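Budget for the Fingers, Too

Every November our planning group gets a slide with one number on it, and this year the number was for two robot arms. The vendor, Sandavik, had a good story. The arms would pay for themselves inside five years, the slide said, and the line climbed nicely to the right.

I've sat through enough of these to ask about what isn't on the slide. Who replaces the gripper fingers? What does a spare set cost, and how long does it take to get to Briruvville? The salesman said he'd circle back. It's been a while.

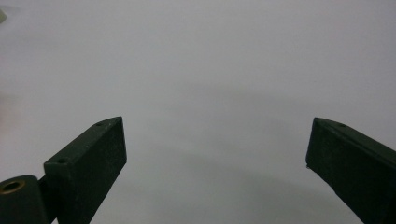

By Quyên Đoàn
Opinion | Shop Floor Money
Filed under: Equipment, Planning

A pair of green blocks with screw holes in them doesn't look like a budget line. Neither does a brass-colored ring in a pivot. But small parts like these are what touch the work, and I would bet on them giving out long before the arm does. Our quote listed fingers as "consumables, as needed." As needed by whom, and paid from which account?

Guoqing Dai, who runs our maintenance crew, priced one replacement set for me. It came to $1,185 before shipping. Maybe that's fair. I have no idea, and that bothers me more than the price. We were asked to sign for the arms without knowing if we'd buy one set a year or 11.

Then there's the burden of setup. Yutong Peng spent more than a month getting our last machine to pick up one shape of part, and her hours were charged to training. The savings went in the automation column. You can make anything look cheap that way.

People tell me I'm against robots. I'd sign on Thursday if someone handed me a page with spare parts, labor and downtime on it, and a name at the bottom. Until then I'd put the money into the old conveyor, which has a bad bearing and a known price.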